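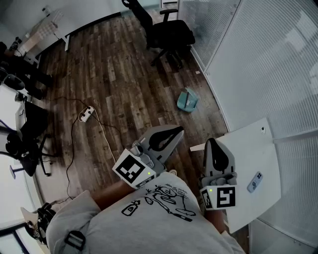 The Omdale meeting table was reviewed over the course of one spring by the facilities group of the Nondo office program, as part of a wider look at furniture for rooms that seat four or fewer. Our interest was in how a white table of modest size holds up when a small office is used for several kinds of work in the same day. The room has a dark wood-plank floor, and against it the white top with its rounded edge is easy to find with the eye, even for a person who comes around it with both hands full. A phone laid down on the surface stays in plain sight, and a pale blue case shows up well against the white. The small white cable grommet near one corner of the top is nearly invisible until one looks for it, and several members of staff did not know the table had one.

The grommet deserves a fuller account. It is placed well for a single charging cord or a laptop lead. It is not large enough, in our judgment, for a room in which more than two people plug in at once, and the plug of one of our older laptops would not pass through it at all. Chantelle Radebe, who prepared the room schedule, asked that the opening be tested with the chargers already issued to staff. Two of the four fit with the plug attached. Omdale sells a wider insert for the same opening, but we did not order it and cannot comment on it.

Power remains the weak point of the arrangement. The table has no outlets of its own, and a power strip on the floor is therefore still required. Black cable on a dark floor is hard to see, and we recommend that any office buying this table also budget for a floor channel or an under-top tray. The Omdale tray costs extra and was not included in our order.

Assembly was completed by two people before lunch. The printed instructions are clear, with one exception: the drawing for the leg brackets shows the left and right parts reversed. Folke Isaksson noticed the error before the screws were tightened. The supplier, Maluleke, confirmed it by telephone and sent a corrected sheet the following week. The price we paid was $463, delivery included.
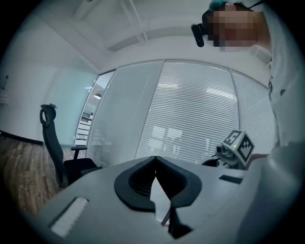
Light in the room was considered separately, as glare is a frequent complaint with white furniture. The review room was chosen in part for its glass partition, a feature shared by most of our small offices. Closely spaced horizontal white blinds line the glass, and their fine stripes soften the look of the wall while leaving the room feeling open. With the slats in this arrangement, staff reported no difficulty reading printed pages at the table during the morning. In late afternoon the surface was somewhat bright for those facing the partition, and Prasert Wannasri suggested that the slats be tilted slightly after 3 p.m. The change was adopted.

Cleaning presented few problems. Coffee and whiteboard marker came off with a damp cloth. Ballpoint ink left a faint line that remains. The edge has not chipped, although chairs with armrests should be checked for height before purchase - ours clear the underside by very little.

For comparison, the group also examined the Wokent side table at $219. It is lighter and simpler to move, but it has no cable opening and rocked noticeably when two people wrote on it together. It may suit a reception area.

The Omdale table is approved for small rooms at Nondo sites, subject to the purchase of a cable tray. Requests should be sent to Elfriede Görtz before the end of April.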